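Filed under: Course Materials > Fashion and Commercial Photography > Handouts

August 8, 2025 | Posted by Salamatu Oyewole

Handout 3: Lighting and Surface in Commercial Work

1. Scope

This handout covers the control of tone on clothing and accessories. It assumes the metering exercise from July has been completed. Students who missed it should see Osaze Lawal before booking the studio.

2. Key light and fabric

The angle of the key light sets how much texture is recorded. A light placed close to the lens axis flattens a weave. A light placed to the side shows it, along with every crease. Steam the garment first. For knitwear, start with the key at 43 degrees to the front of the garment and adjust from there.

Satin and coated fabrics reflect the source itself, so the size and shape of the source matter more than its power. Use the large Meveck softbox for these. The small one leaves a hard-edged highlight that is slow to retouch.
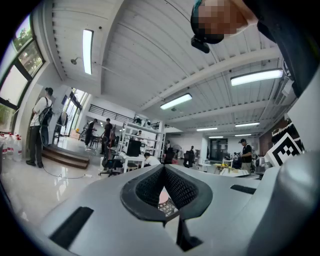
3. Fill and ratio

Catalog work is normally lit at a ratio of 3:1 or lower. Editorial work may go higher if the client has agreed to it in writing. Set the fill last, with the key already fixed – moving both at once makes the ratio hard to read. Record the meter values on the shot sheet, front and shadow side.

4. Black and gray together 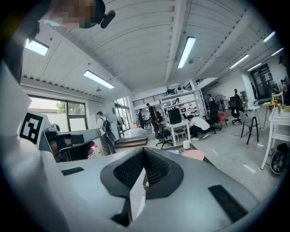 Dark accessories are the usual cause of rejected frames in the Atell brief. Exposing for the model's skin pushes a black bag or belt into a single flat shape, and lifting it afterward brings up noise. The same problem occurs with any black part set into a paler body, such as the black pads on the gray housing shown here, or the textured mesh piece between them. Meter the black part separately and add a white card on the shadow side until its edges separate. Do not raise the key to do this.

5. Assignment

Submit 12 finished frames of one outfit with at least one black accessory. Include the shot sheet and a lighting diagram – hand-drawn is acceptable. Files go to Binta Ugwu in the Wormont folder, labeled with surname and group.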